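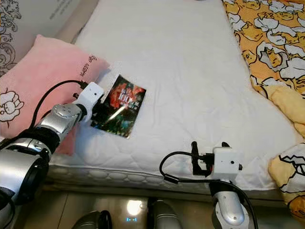

Housekeeping Operations, Unit 4: Bedding Care
Instructor: Setareh Rahimi

Reading for this unit: Kabbaj handout, sections 2 and 3.

Mattress care

Strip the bed down to the mattress before any inspection. Start at the head and work toward the foot, checking seams, piping and the quilted top. Stains go on the room sheet with their size and position. Do not scrub them on the spot.

Vacuum the top and sides with the upholstery tool. Use overlapping strokes and slow down at the seams, where dust and crumbs collect. Rotate the mattress head to foot every three months. One-sided models are rotated but never flipped.

Pillows and blankets

Pillows are washed in pairs to keep the drum balanced. Dry them fully on low heat. A pillow that feels dry outside can still be damp in the middle, so let it cool and press it again before it goes on the shelf.

Read the blanket label first. Wool and cotton blankets are stored on separate shelves and folded with the label facing out.

Terms to know

Par level: the number of sets kept for each bed.
Ticking: the outer cloth of a mattress or pillow.
Protector: the washable layer between the mattress and the sheet.

For next class

Work out the par level for a guest house with 15 beds and laundry sent out every 2 days. Show your steps. Hand in one page to Bahman Arabzadeh at the linen room.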